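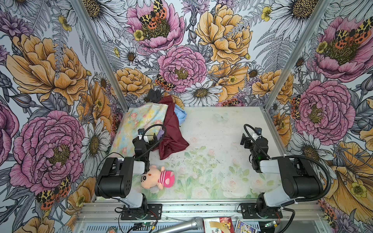

Re: [cell-users] Right arm stops mid-reach

On April 15, 2025, the Clikville bench wrote:

> Right arm dropped out again today on the cloth sort. Gripper opened, wrist went stiff, no error in the log. Power cycle brought it back. Is this the February bug?

No, different fault. The February one always left an error in the log.

We had yours on the Clolteson cell. Check the camera cable first, the long corrugated one that loops over the arm and around the motor housing. Ours tugged the wrist connector when the arm folded back, and the servo bus dropped for 300 ms. The controller doesn't log anything under 2000.

We gave the loop 50 mm more slack and ran 160 cycles with no dropouts.

Please don't reach in to free the arm while it's stiff. Ours came back live with a hand in the cell. Cut power at the supply first.

Mamolis bench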